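4.2 Folding habits and the myth of the linen cupboard

Household manuals have long assumed that people fold their washing the way they were taught. Our respondents in Rernbridge did not. Of the 300 households that returned the diary, most described a method they had made up in their first rented flat and had defended ever since, often against a spouse.

We sorted the methods into 8 families, which was 2 more than the pilot in Løken had led us to expect. The commonest was the long fold, in which a garment is brought down to a narrow strip before being shortened (Figure 3). Its supporters called it quick. Its critics, who tended to live in the same house, called it a scarf.

Drawer depth explained less than we had hoped. Homes with shallow drawers were no more likely to roll, and 32 households reported folding with great care and then putting everything on a chair. We kept the chair as a storage category after some debate, as leaving it out would have made the town look tidier than it is.

The Hovunard scale, built for hotel laundries, coped badly with all this. It has a score for crispness and none for giving up. 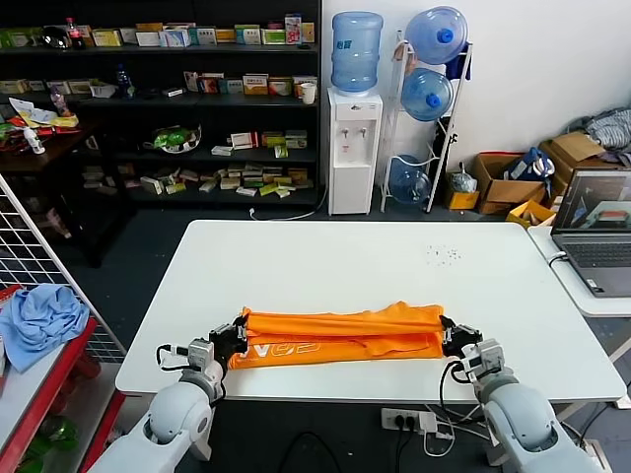 Figure 3. A long fold in an orange cloth, before shortening.

Does careful folding save ironing?
Only for cotton shirts put away the same day; for everything else in the diaries, the time spent ironing was much the same however the garment had been folded.

Fitted sheets were left out of the analysis. The diary entries on them were long, heartfelt and impossible to code.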